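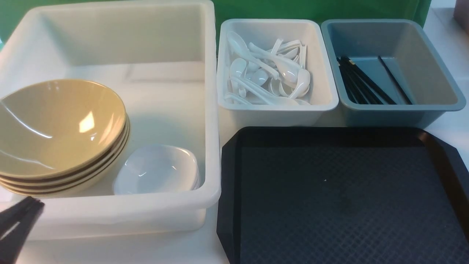

Bowls, soup spoons, chopsticks and a tray, with the robot's black gripper at the corner of the big bin.

How Do You Teach a Robot to Set Out Supper?

Have you ever been asked to set the table? You probably did it while thinking about something else, like your homework or what was for dessert. Your hands just know what to do. A robot's hands don't know anything at all until somebody teaches them, and that is the job we have been working on all September at the shared workshop on Donnelly Street.

Our robot is called Nesta. Bethel Ayele picked the name, and she also built most of the arm on the long bench by the window (with a great deal of help from her neighbor Celeste Magalhães, who is very good with tiny screws). Nesta's job is to put together a supper tray: one bowl, one soup spoon and a pair of chopsticks.

Let's start with the bowls. The tan ones are stacked one inside another, and that makes them tricky. Try it at home with plastic bowls – can you lift only the top one? You can feel it if a second bowl comes along for the ride. Nesta can't feel the way you do, so she has to look for the thin dark line between one rim and the next, and slide a finger in just there.

Shiny things are hard too. Look at the bright white spot inside the top bowl. You know right away that it's only light bouncing off. To a camera it could be a hole, or a sticker, or a grain of rice!

Then come the spoons, and oh, the spoons. They lie every which way in their white container, some facing up and some on their sides, with the handles crossed over each other. When you reach into a pile like that, you wiggle your fingers until one comes loose. Nesta has only two fingers on her gripper, so Bethel is teaching her to pick the spoon that has the fewest others on top of it.

Chopsticks are slim, and these ones are black, so where they bunch together it's hard to tell where one stops and the next begins. The one lying off by itself in the gray-blue tub is much easier to find.

How does a robot learn all this? By practicing, same as you with a piano or a bike. Bethel steers the arm through the job by hand, and the computer remembers every move. She has done it 88 times so far, and she would like to get to 1000, so there will be plenty more evenings at the bench. Celeste brings the snacks on Tuesday, and the snacks stay on the other table.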